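I've worked in the tray room at Kernard for 11 years, which makes me part of the furniture, and I've got opinions about the arm. Everybody there has opinions about the arm. The ones that get written down tend to come from people who visited for an afternoon, so I thought I'd have a go from the other side of the bench.

Quick bit of background if you don't know Uststead. We're the big low building behind the bus depot, and we put together meal trays for care homes and a couple of hospitals. Dish, dish, cutlery, lid, off it goes. For most of my time there it was all hands. Then last June the firm signed up with Semwood and we got our first robot arm on the line, moving dishes from one spot to another. It's called Kereama on the paperwork. On the floor it's just "the arm", or something ruder by the end of a Friday.

Now, I was dead against it. I'll own up to that! I went to the meeting with a list and I read out the whole list. I thought it'd be slow (it was), I thought it'd cost us people (more on that in a minute) and I thought it'd be boring to work next to, and that last one turned out to be the bit I'd got most wrong. It's fascinating. You spend half your working life picking up bowls and you never once think about how you do it. You just reach over, pinch the rim and go. Then you have to help set up a machine to do the same thing and suddenly there's a conversation about which side of the bowl to come in from, and how far apart the fingers should be, and what happens if the bowl is a bit further left than it was last time.

Semwood do a lot of it in simulation first, and a few of us got sent on the training so we could sit in on that side. I loved it, much to my own annoyance. Whoever builds their practice rooms has a sense of fun, too, because they look nothing like our place, which is all white walls and drains.
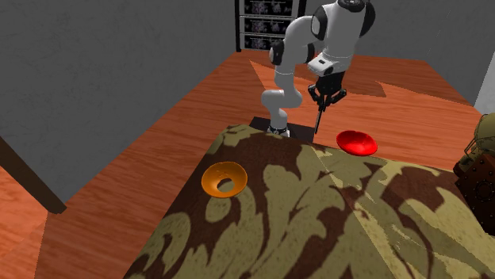
Anyway, what I learned from those sessions is how much of my job had never been put into words. Napaporn Sitthichai, who ran the training, kept asking us why. Why do you grab the far dish first? Why do you stop there? And I'd say "well, you just do", and she'd wait, very politely, until I came up with something better. By the end of the week I could explain my own hands to a stranger. I'd been doing the work all that time and I'd always called it unskilled, because that's what it said on the advert.

So here's my grumble, and it's a big one. If it takes clever people months to get a machine to do a piece of my job, then that piece was worth something all along. Nobody put our rate up on the strength of it. We had people from the line giving up their breaks to explain how a stack of dishes leans when it's about to go, and that knowledge went straight into the set-up, and what we got for it was a nice lunch. It was a very nice lunch. I still think there should've been money.

As for jobs, the firm promised no redundancies and they've kept to that, fair play. What they did do was not replace the 2 people who left in the autumn. I keep hearing that described as nobody losing out. Somebody in this town would've had those jobs, though, and they'll never know to complain about it. My own niece was thinking of applying.

The other change is harder to moan about at a meeting, and it's the talking. We used to stand 3 to a bench, close enough to chat all shift. With the arm in the middle there's a guard round it and you're calling across to each other over the noise of the extractor. Shayne Pomare and I have known each other since my first week and I reckon we say half of what we used to. He's taken to bringing the crossword in and we do it at dinner instead. My wrists are better, I should say that. They used to ache something rotten by Thursday and now they mostly don't, and I wouldn't give that back for anything, chat included.

I don't want the arm taken out. I'd have laughed at you if you'd told me I'd write that a year ago. What I want is for the next one (there's a next one coming, they've already marked out the floor) to be talked over with us before the guard rails are ordered, so we can say where the benches should go. And I want the training to count for something on the payslip. I've said as much to the manager, and he's said he'll take it upstairs. Our pay talks start after Easter, and I've started another list.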